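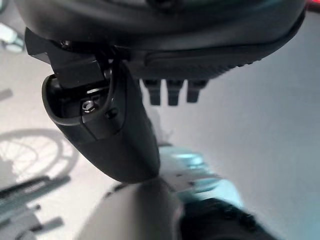
**Minutes — Building Access and Visitor Entry Working Group**
Apr 30, 2021
Held in the second-floor meeting room and by phone

Present: facilities, front desk, IT, tenant relations, fire safety lead, one guest from Delto for items 2 and 3
Apologies: parking office

### 1. Minutes of the last meeting

Approved with one fix. The loading dock reader was listed as "replaced" and should have said "reset." The replacement is still on order.

Matters arising: the sticky latch on the bike room door has been sorted out, and tenants have already written in to say thank you. Lovely to get that kind of email!

### 2. Badge changeover

This took up most of the meeting, and there was a lot of good news to get through. Delto has finished the first round of badge printing for the Seppälä building, and 1,000 new cards are boxed by floor and ready to hand out. The print quality is so much better than the old ones. Names can be read from across the lobby desk, and the photos no longer come out green.

Front desk asked whether old and new cards would both work during the changeover. Delto confirmed that the readers on all main entrances accept both. The exception is the stairwell reader on the north side, which is an older model and only knows the old cards. IT thinks a firmware update will fix this and will try it before any cards go out. If it doesn't work, the reader gets swapped.

There was a long and cheerful discussion about lanyards. Tenant relations brought samples in three colors. The dark blue was the clear favorite, though the fire safety lead made a strong case for orange for floor wardens only, and everyone liked that. Breakaway clasps on all of them.

Delto's quote for the remaining cards was $2,490, including the holders. Facilities said this was inside the budget line and the group was happy to go ahead.

**Agreed:** accept the quote. Dark blue lanyards for all, orange for floor wardens.
**Action:** IT to test the firmware update on the north stairwell reader.
**Action:** front desk to draft a short notice on how to pick up a new card, one page at most.

### 3. Visitor sign-in

Front desk reported on the trial of the Likus sign-in tablet, and it has gone really well. Visitors type in their name, pick their host from a list, and the host gets a text. The paper book has stayed out on the desk as a backup and has hardly been touched.

Things that people like:

- The host list is searchable by first name
- Couriers have their own button and don't need to fill in the whole form
- It prints a sticker with the date on it

Things to fix:

- The sticker printer runs out of labels with no warning
- The screen goes to sleep too fast, so visitors think it's broken
- Two tenants on the fourth floor are still listed under their old company names

IT said the sleep setting is an easy change and did it on a phone during the meeting, to applause. Tenant relations will send over the corrected company names. For the labels, front desk will keep a spare roll in the top drawer and check it at opening.

A question came up about how long visitor records are kept. The tablet can hold 4,000 entries before it begins to overwrite the oldest ones. The group felt that the records should be cleared on a set schedule well before that point, and that tenants should be told what the schedule is. No decision yet on the number of days. Tenant relations will ask the larger tenants what they'd be comfortable with and bring the answers back.

The Delto guest left after this item, with thanks from everybody.

### 4. Side entrance on Dusari Street

Facilities shared the door counts from the side entrance. On the busiest day 280 people came through, well up on what anyone had expected. It's great to see it being used, and it takes real pressure off the lobby in the morning.

It does mean the single door is getting a beating. The closer has been adjusted twice and the door still drifts when it's windy. Two options were put forward — a heavier closer on the existing door, or a second door leaf that opens at busy times. The fire safety lead would want to see drawings before a second leaf is considered, and noted that it has to release on alarm just like the main doors.

**Agreed:** fit the heavier closer now, and get drawings for the second leaf.
**Action:** facilities to order the closer and ask for drawings.

### 5. Evacuation drill

Planned for August, exact date to be kept quiet. The plan is to use the new warden lanyards for the first time and to print a roll call from the Likus tablet at the start. The fire safety lead is very keen to see how fast the list can be in the wardens' hands. Front desk asked for a practice run of the printing beforehand, and that was agreed.

### 6. Any other business

- After-hours contact list by the lobby phone is out of date. Front desk will retype it.
- Tenant relations asked if the lobby plants could be moved away from the card readers. Facilities will move them.
- Parking office sent a note asking for gate remotes to be added to the next agenda. Added.

Next meeting: same room, date to be sent around once the north stairwell reader has been tested.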